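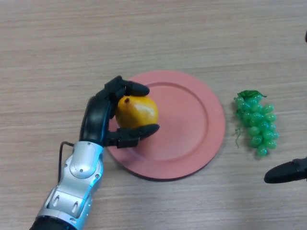

Re the fruit bowl question, quick one before I run for the train. The still life group wants the easy stuff for the August show and I think we should let them have it. Pears and grapes are fine for beginners. A yellow pear-shaped fruit on a salmon-pink plate, green plastic grapes next to it on the bare table, that is two hours of practice for anybody and the grapes don't go off. My gripe is with the entry form. It still says "fresh produce only" and has done for years. Plastic ought to be allowed. Can we just strike the line?

Rizal Chin wrote on 2025-12-23:

> Hello all
> Draft rules for the summer show are with me now. Max size 61 cm on the long side incl. frame, 2 works per person, hanging fee same as last time. I have left in the fresh produce rule for still life as I wasn't sure who put it there or why. Shout if you want it gone.
> Also Breven have said we can have the long room again but only 30 hooks, so we need to think about how many pictures we take. Last year we had almost 40 and it was a squash.
> Rizal

On the hooks — 30 is tight but doable if we hang the small ones in pairs, one above the other. Needs longer cord. I've got half a reel left from the spring, someone else will have to bring the rest. Please not the nylon stuff, it stretches and everything ends up crooked by the second day.

Size limit ok with me. Would prefer it said "including frame" in full, two people got caught out by that last time and one of them was me.

Paper: the Ratano pads are fine for watercolour but they cockle if you go in heavy, so tape them down first. Someone asked about the Irnevico gouache, yes I've used it, decent white, the yellow is a bit thin and wants two coats. Don't buy the big set, you'll only use half teh tubes.

Labels. Can we please have them typed this time. Title, name, medium, price or NFS. I will do them if people send me thiers in one go and not in dribs and drabs.

Haven't thought about the opening evening yet. Same as before I suppose, squash and crisps.

Will look at the rest of the rules after the holiday, the bit on framing wants another read.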